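**Section 2: Setting up the drinks table**

The Wendt leaflet says these dispensers are ready to pour in minutes. Allow longer. Rinsing alone takes most of that, and the leaflet skips it.

1. Choose a table that doesn't rock. Press down hard on each corner before you trust it. A folding table will do if the legs lock.
2. Set the two drip trays side by side, with enough room between the dispensers to get a hand in.
3. Stand each dispenser on its tray with the spout facing the guests.
4. Check that the spout is shut, then fill the canister. Leave a gap at the top, whatever the fill line suggests.

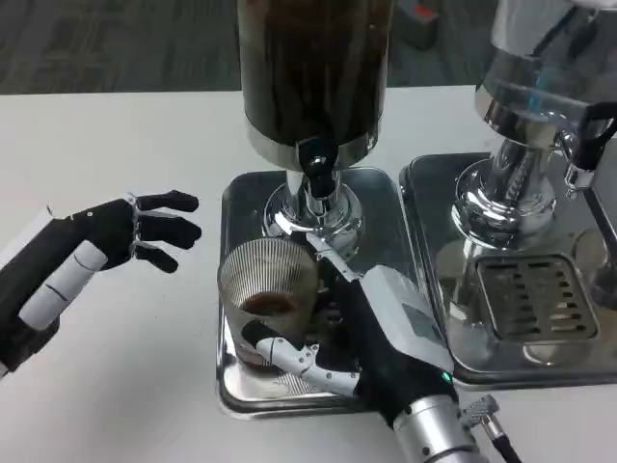
5. Pour a small amount into a glass and taste it. Coffee that has sat in a canister can go flat, and the "stays fresh all day" claim on the Woltel carton should be read with that in mind.
6. Close the spout and watch it for a minute. If it still drips, take it off and rinse it before you blame the seal.

> **Caution:** Thin glass and very hot drinks don't mix. "Heat safe" on a box tells you little unless it gives a temperature.

**Note on quantities.** Our Hurngate sheet allows 300 ml per guest. That is generous for an afternoon and, in my view, mostly ends up in the sink. Start with half-filled canisters and top up.

**Note on trays.** They catch drips. They won't catch a spout left open, so don't walk away while one is running. Empty them before moving the table.

Polish the chrome last, with a dry cloth. The Sinudholm spray leaves streaks, despite the label.

*Checked 25th June, Lesego Potgieter*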